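About Grovar

Grovar supplies, installs and maintains writing surfaces for classrooms, offices and training rooms. The company operates from Hornska and is managed by Ravinder Arsenault. Work is divided into three sections: boards, markers and resurfacing.

Boards are checked for writing quality before delivery. The standard check is a handwritten numeral with a closed loop and a long descending stroke, normally a 9. The loop shows how the surface takes ink through a change of direction, and the descender shows where the line begins to thin. 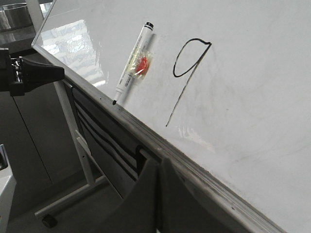

How often should a whiteboard be cleaned with liquid cleaner?

Once a week is sufficient for a board in daily use. Dry wiping between lessons removes most of the ink, and the liquid removes the gray residue left by the eraser.

Surfaces

Two surfaces are kept in stock. Irno is a gloss surface for general writing. Beaudoin is a low-glare surface for rooms where a projector is used on the same wall. Both are available with or without a ledge. Boards wider than 74 inches are delivered in two sections and joined on site.

Gloss boards should be hung away from direct window light where the wall allows it. Low-glare boards hold slightly more residue and need a damp cloth more often.

Markers

Markers are tested on both surfaces before they are added to the catalog. Each type is written with, left overnight and wiped with a dry felt eraser. Line weight is recorded at the start and end of a long stroke. Markers should be capped after use and stored flat.

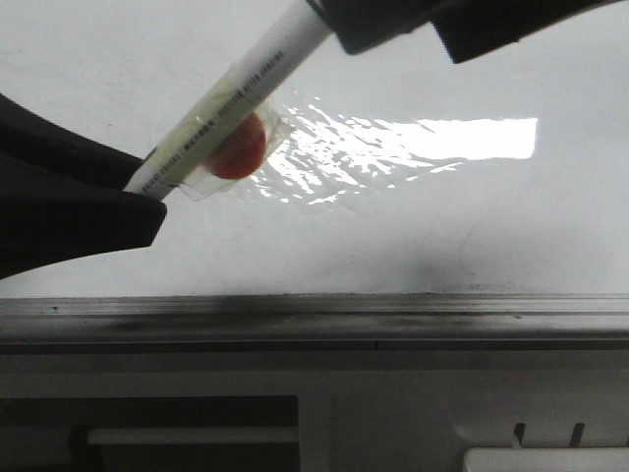
Types that leave a visible line after three passes of the eraser are not stocked. Permanent markers are not supplied under any contract.

Resurfacing

Worn boards are resurfaced in place where the backing is sound. The resurfacing team has completed 3000 boards to date. Site visits are booked by the office, which is closed on Thursday afternoons.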